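Bedroom day at the Drurkside place!! I gave myself until 10 to get the bed sorted and I am weirdly excited about it.

Started with the headboard. I love this little flowered cover so much, dusty rose and mauve and a bit of yellow. It's a loose fit and it wrinkles and I don't care.

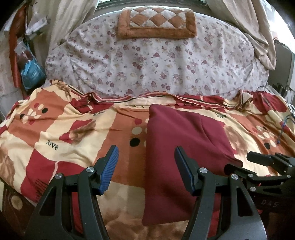

Flowery headboard, orange diamond mat, big "love" blanket

The mat is going on the floor later (promise). The rust border with those diamonds makes me want to redo the whole room in orange. Curtains too? Someone stop me.

Now the fabric pile. The plain maroon one is up next and I want it folded in four, edges matched, the way they do it at the Burby laundromat. Mine always come out as a sort of burrito. 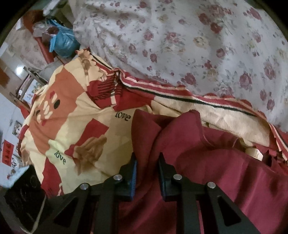 Anyway if you have a good trick for folding big soft stuff on top of other big soft stuff, tell me! The blanket underneath slides all over the place when I pull.

Also still hunting for a storage chest for the end of the bed. Saw one in Cason for 200, thinking about it way too much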